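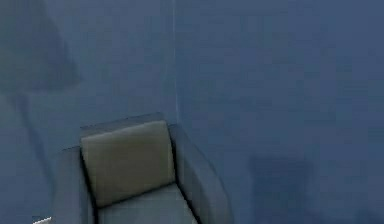

Zaline Simulation Group -- Follaretti Robotics, Demonstration Tools

4.2 Recording a remote demonstration in the armchair room

Complete section 4.1 before you begin. The headset and both hand controllers must show as connected in the Kesden panel.

1. Open the scene list and load room 2553. Wait until the loading bar has cleared.

2. Set the start view to "corner, high". The view should look down on the armchair, with the seam between the two blue walls running down to the chair back. If you see the chair from the front, press Reset View once.

3. Check that the back cushion is resting against the back of the chair. If it is not, reload the room. Do not correct it with the controllers -- the correction will be saved as part of the demonstration.

Note: The shadows on the walls are part of the room and have no contact surface. Do not use them to judge distance. Use the dark crease between the back and seat cushions as your depth reference.

4. Hold the right grip button until the arm status changes to FOLLOW.

5. Press Record. Carry out the task given on the task card at a steady pace. Pauses of up to 4 seconds are trimmed when the file is saved; longer pauses are kept.

6. Return your hand to the rest position, release the grip button and press Stop.

7. Play the recording back at normal speed. Mark it Keep or Discard. Discarded files are held for 72 hours and then removed.

CAUTION: If an Insaurralde arm is linked to the session, it will copy your movements as soon as FOLLOW is shown. Set the link to OFF unless the cell is clear and the gate is shut.

Note: Upholstery in this room is soft-body. Pushing the gripper hard into a cushion will slow the simulation and may leave gaps in the joint log. If the frame rate warning lights, stop and discard the take.

For error codes, see section 4.5.

Last revised 20 Oct 2024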